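Search this site Search Clear

Open day at the Flemarcombe workshop: your questions

Posted 14 Jul 2023 by Venla Kallio

I've been answering the same emails for two weeks, so I'm putting all of it on one page. If you're thinking of coming to see us (please do!), have a read through first, and if your question isn't on the list, write to me and I'll add it.

What is the open day, exactly?

It's one afternoon when we leave the doors open and let people watch us work, ask questions and have a go with the hand-held grippers. There's no stage and no big show. You wander in, you find somebody doing something at a table, and you stand there as long as you like. Last time a father and his two girls stayed for the whole afternoon at one table and went home with very strong opinions about finger pads.

When is the next one?

September. We haven't fixed the day yet, and I'd rather not guess and then have to take it back. It'll go up on this page as soon as Arvid Amundsen and I have agreed on it, and everybody on the mailing list gets a note the same morning.

Do I need to sign up?

Yes, please. We had 137 people last time and the hallway got very warm. The form asks for your name, how many are coming and whether you want a try-it slot. If you only want to look around, leave the last box empty.

What does it cost?

Nothing. There's coffee and juice. If you want lunch, eat before you come or try the bakery on Jundmont Street, which does a very good cheese roll and closes earlier than you'd think.

What will I see?

Mostly tidying! I know that sounds like a letdown, but stay with me. A lot of what we do is picking up small household things and moving them from one place to another, over and over, with a gripper in each hand. Hair clips, packets, toys, cups, that kind of stuff. The grippers carry a camera, so every pick gets recorded from the gripper's point of view, and the recordings are what a robot arm later learns from. Thanakorn Sangkhawat gives a short talk on that second part, with plenty of time for questions, and he's good at explaining it without making your eyes glaze over.

So will there be a robot arm?

There will, in the back room. It's called Higuchi and it's slower than people expect. Some visitors love that and some wander off after a minute – both are fine with us. Higuchi runs at set times and the list hangs by the door of the back room. Please stay behind the tape while it's moving, even when it looks like it's stopped for good.

Can I hold a gripper myself?

Yes, that's the part everybody likes best. A slot lasts 6 minutes, which is plenty. You get one gripper to start with, and if you're comfortable you can take the second one. The jaws have soft blue pads with ridges on them, and once you've felt how they close on something you'll stop squeezing so hard. Everyone squeezes too hard in the beginning. I did it for a month.

Is it difficult?

Picking up a box is easy. Picking up a hair clip is another story. Anything long, thin and curved wants to swivel as you lift it, and you have to decide where to take hold before your hand gets there. Rattana Onsri, who runs the try-it tables, tells people to go slowly toward the thing and look at the tips of the jaws the whole way in. That's the best advice I've heard and I still forget it.

Why do you use such ordinary objects?

Homes are full of them! We started with wooden blocks years ago and got very good at wooden blocks. Then we tried a hairbrush and had to start over. Now we collect whatever people really have lying about, and we like it when the table is a bit of a mess. We have 62 storage tubs of the stuff at the moment and I've promised Arvid I won't buy any more.

Can I bring something from home to try?

You can, and it's a fun thing to do. Keep it smaller than a shoe, please, and nothing made of glass, nothing sharp and nothing you'd be sad to see dropped. One lady brought her late husband's reading glasses and we all held our breath.

Will my try be recorded?

Only if you want it to be. The cameras stay off in the visitor slots unless you sign the sheet on the table. If you do sign, the recording goes in with our own, and the last open day gave us almost 800 picks, some of them lovely and some of them very silly. You can ask us to delete yours afterward. Write down the time of your slot so we can find it.

Is it okay for kids?

Very much so. From age eight or so they can hold a gripper on their own, and smaller ones can do it with a grown-up's hand around theirs. They're often better at it than we are. The talk is probably a bit long for little ones, but there's a corner with paper and crayons.

What about wheelchairs and strollers?

The whole place is on one floor and the doors are wide. The try-it tables are a normal dining height and you can work sitting down. If you need more room or a quieter slot, tell me on the form and I'll put you in early, before it gets loud.

Can I take pictures?

Go ahead, but ask before you take any of other visitors. In the back room please turn your flash off while Higuchi is running – it confuses the cameras.

How do I get there?

Take the bus to Drukitz Square and walk toward the river. We're the low building with the green door, and there's a sign out on open days. Parking is awful, so don't count on it. Bikes can go in the yard.

Can my school or club come on another day?

Often, yes. Nicanor Zúñiga looks after group visits and likes to hear from teachers well ahead of time. Tell him how many of you there are and how old, and whether you want the talk, the try-it tables or both. He'll work out the rest with you.

I came last time and left a scarf behind. Do you have it?

We have three scarves, one glove and a very nice umbrella. Tell me what color yours is and I'll go and look.
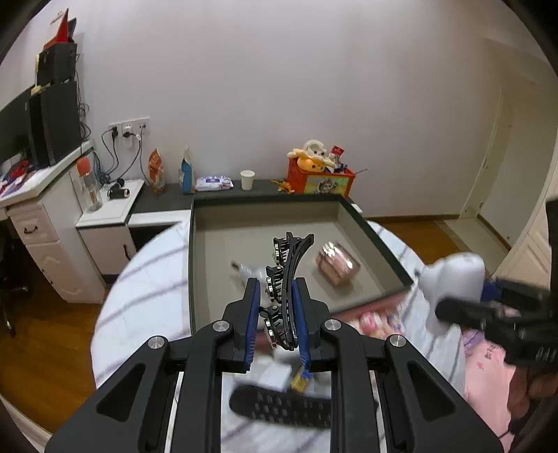
A black hair clip held upright in the gripper, with a second gripper coming into view on the right.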